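Walk-through notes, Usstead kitchen and dry store, January 31, 2018

Same list as last time, with my comments after each item. I did the whole round before lunch prep, so if something got moved after that, it's not on here!

**Doors and floors**

- [x] Back door closes and latches by itself. It does now – the new closer is a bit fierce, so watch your heels.
- [x] Floor drains clear. I poured a bucket down each one and they all took it fine.
- [ ] Mats flat, no curled corners. The one by the dish sink is curling again (I flattened it with my foot, it laughed at me). Please order another from Steinbach, same size as before.

**Fire and electrical**

- [x] Extinguishers charged, pins in, tags readable.
- [x] Nothing stacked in front of the panel. Big improvement, thank you!
- [ ] Emergency light over the stairs stays on for 15 minutes. It gave up after 8. Battery, I'm guessing, but let the electrician decide.
- [x] Cords off the floor. The slicer cord is good, and so is the Cesar mixer now that it has its own outlet.

**Cold and dry storage**

- [x] Walk-in at 40 or below. I read 38 on both thermometers, which is the first time they've ever agreed with each other.
- [x] Shelving anchored. I gave every unit a good shake.
- [ ] Heavy stuff on the bottom. Somebody put the 70-pound flour order up at shoulder height and I really don't want to be under it. Two people to bring it down, please.
- [x] Root vegetables firm, dry, no green skin, no long sprouts. The Idcombe delivery is lovely, and I went through a couple of sacks. Small eyes are fine – it's green patches and soft spots that go in the bin.
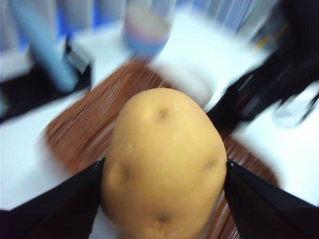 *Potato, pale skin, shallow eyes. Pass.*

- [x] Potatoes kept away from the onions and out of the light.

**Hand sinks and first aid**

- [x] Soap and towels at every sink.
- [ ] Burn gel in the kit. Down to one packet, so I've put it on the shopping list along with blue bandages. The supplier only does those in a box of 1000, so we'll be set for a while.
- [x] Eyewash bottle in date.

Four things open, then. Mat, stair light, flour, burn gel. Initial next to each one on the clipboard when it's done and I'll come back and look.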